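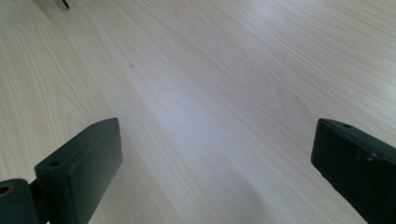
Progress Report No. 2

Home | Projects | Reports | Members | Contact

Hand-held gripper pair, shared workshop build
Prepared for the Todorova small grants fund
Period: January to April 4, 2021

1. Status
Both grippers are assembled and cabled. The finger bodies are the second version, with one small round hole in the top face of each. The dark finish on the fingers does not hold up. Scuffs and chipped specks are present on the upper part of one finger, and the other has a few faint marks. We will leave the finish as it is until the geometry is settled.

Finger spacing at full opening is now set by a hard stop. The earlier friction stop drifted and has been removed.

2. Bench work
Trials are run at the light wood-grain table, one gripper in each hand. Current items are a black wire-mesh basket and a long printed carton. The basket is the harder of the two, as a finger tip can enter the mesh and catch. 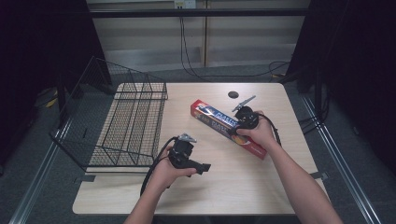
Lise Beaudoin, build lead

3. Cabling
Each gripper has its own black cable. The cable loop at the right forearm is too long and will be shortened. Carter Cormier is making a strain relief for both units, to be fitted before the next trials.

4. Spending
Of the 300 dollars granted, 265 has been spent, mostly on fasteners, cable and the Merix position sensors. The remainder is held for replacement finger pads.

5. Next period
- Fit strain relief and repeat the basket trial, 60 cycles per gripper.
- Compare two pad materials.
- Send drawings to the Munow workshop for comment.

No change to the end date is requested.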